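Last updated: 31st August
Reading time: 2 min

Drinks table, Otura room. Notes on cups, bottles and clearing up

Started on the clearing-up list this morning. The question left over from last time was what to do with cups that still have something in them, because the list as written says "cups to the bin" and stops there. Half a cup of cold coffee in a bin bag is how we got the trail down the hall to the Grendness side.

Went through it at the white table. Proposed order, to be argued with:

Bottles first, whether standing or lying down. Check the cap before picking one up by the middle.
Cups with liquid next, kept upright, over to the sink.
Empty cups after that.
Wipe last.

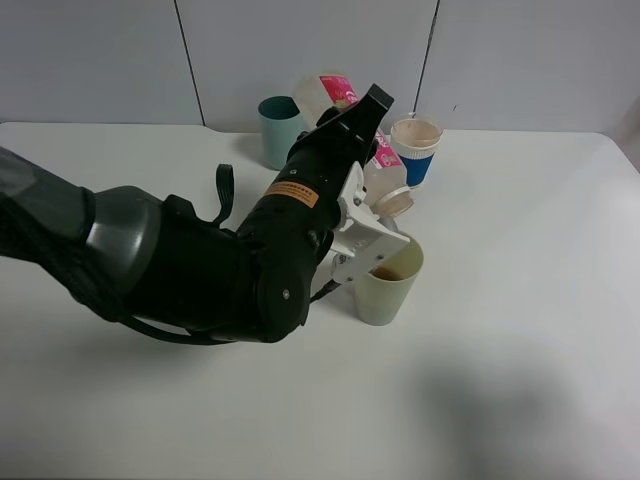 Notebook 2, p. 177

The pale green cup has dark brown liquid near the bottom and a tan line on the inner wall. I would call that "not empty" and send it to the sink. Mathebula's sheet has a single box for cups, so one like this gets ticked the same as a clean one. I want two boxes. Wrote that in the margin of the sheet and put it back in the tray.

The bottle on its side behind it, with the pink and white label, is the other case I keep coming back to. A clear bottle lying down takes up a lot of table and it can roll when something nearby gets moved. I'd still take it before the cup. Anyone who thinks the cup should go first, write it underneath with a reason and I'll change the order.

Supplies. Wonent delivered one carton of paper cups, 1,000 on the packing slip. With what was already on the shelf the stock sheet now says 1,153. The shelf is full and the rest of the carton is under the sink, left side. Please use the ones under the sink first, they will go soft if the trap leaks again.

Cloths: down to the thin ones. The thin ones leave streaks on white surfaces and you end up going over everything again with a paper towel. Need to order the thicker kind. I have not done this yet. 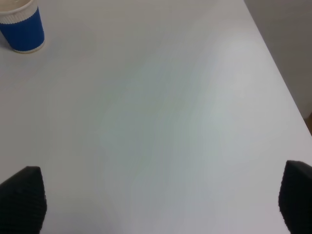

Next thing is where a cup should stand while the rest of the table gets wiped. I have been leaving mine in a back corner, doing the middle in long strokes, then shifting the cup to the middle and doing the corner. It means picking the cup up once. Grendness do it the other way and carry everything off to the side bench before they start, which is tidier but the side bench then needs wiping too.

Added to the sheet for now: "Leave one corner for last." Will see if people read it.

Still open:
- second box on the Mathebula sheet
- thicker cloths
- whether bottles get rinsed before recycling (Otura rules say yes, the bin label says nothing)
- the trap under the sink

Corrections go in the margin, in pen.

Otura workshop notebooks. Contact: ask at the Otura bench. Back to top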